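Croissants, plates and a felt mat

Skarkel keeps telling people that a gray felt mat makes any breakfast look better. I have my doubts. Robel Mekonnen set one out in August with a croissant and a round plate, and I'm still not sold.

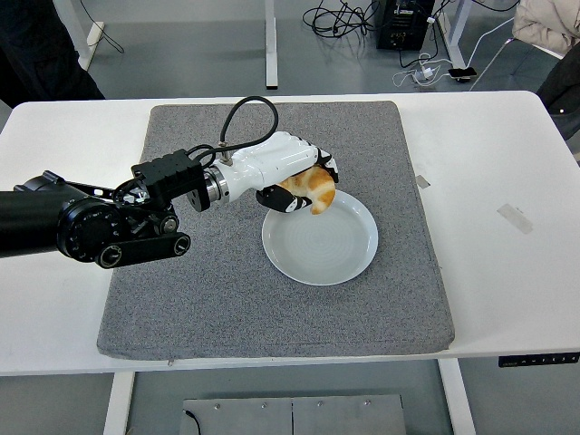 Last changed: August, 9:40 a.m.

Glossy crust, paler where the layers fold, held just over the plate. Nice color, I'll give it that - but felt and pastry flakes?

Croissant on the mat, plate to its right. The gray does set off the crust.
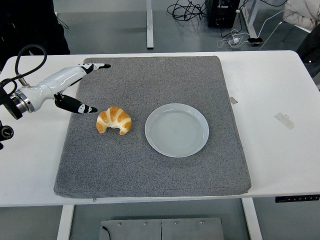
Hiwot Kahsay says the mat shakes clean in 3 seconds. I'd like to see that after a week of breakfasts.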